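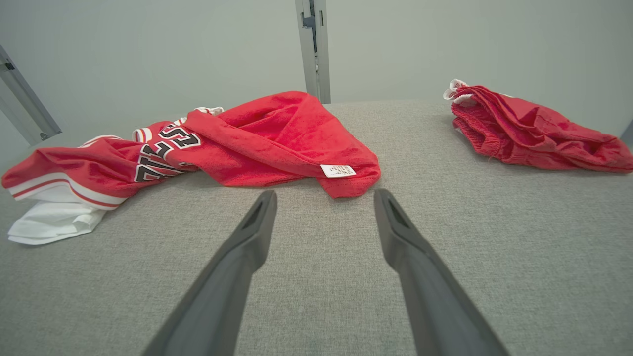 A participant in the Jodton group objected that a school-leaving certificate tells a training provider very little about whether an adult can follow a course, and asked why the entry form still begins with it. The objection is fair and is taken up under Section 2.

Unit 3: Adult learners returning to education
Course: Community Organisation and Local Associations

1. Terms used in this unit

Early leaver: a person who left full-time schooling before completing the secondary cycle, whatever the cause.

Returner: an early leaver who enrols in any organised course after a break of at least one year. Evening classes run by an association count. Informal help from a relative does not.

Retention: the share of enrolled returners still attending at the final session. Absence on the day of the final session is recorded separately and does not lower the figure.

2. Entry assessment

Most associations ask for the last school form completed. The answer is easy to record and easy to compare, but it describes a point in time that may lie decades back. A woman who left in Form 3 and then kept the accounts of a shop will often read figures better than a recent leaver from Form 5.

The Plamora association replaced the question with a short interview and a reading task. Of 33 applicants, 11 were placed at a different level from the one their schooling would have given them. The interview takes longer – this is the usual complaint from small offices – and needs two members present, one to speak and one to write. 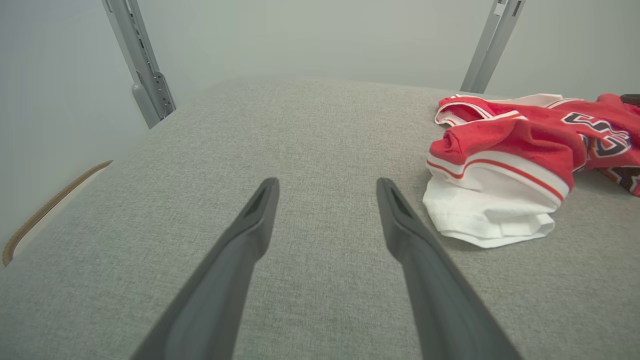
Placement should be reviewed after the third session. A learner placed too low tends to stop coming without giving a reason, and the register will show only an absence. A learner placed too high usually says so.

3. Barriers to attendance

Barriers are grouped by source:

Household: care of children or older relatives, objections from a spouse, meal times.
Work: shift patterns, seasonal work, unpaid work in a family business.
Provider: fees, distance, class times, teaching material written for children.

Only the third group is under the direct control of the association. In the Huet programme, moving the class from 5 pm to 10 am made attendance possible for mothers of school-age children and impossible for most factory workers. A second group was later opened in the evening.
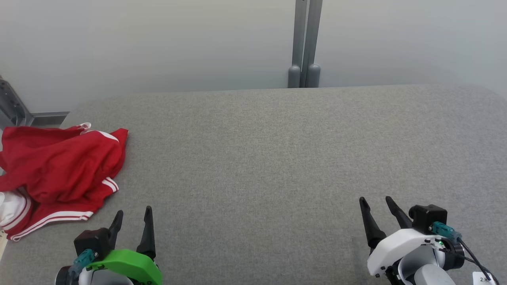

Grey woven fabric surface, with metal posts and a pale wall behind.

4. Reading and preparation

Read the Ikedance case notes, pages 2 to 11, before the next class. Note which barriers are named by the learners and which by the committee. Bring one entry form from an association in your own district, with personal details removed.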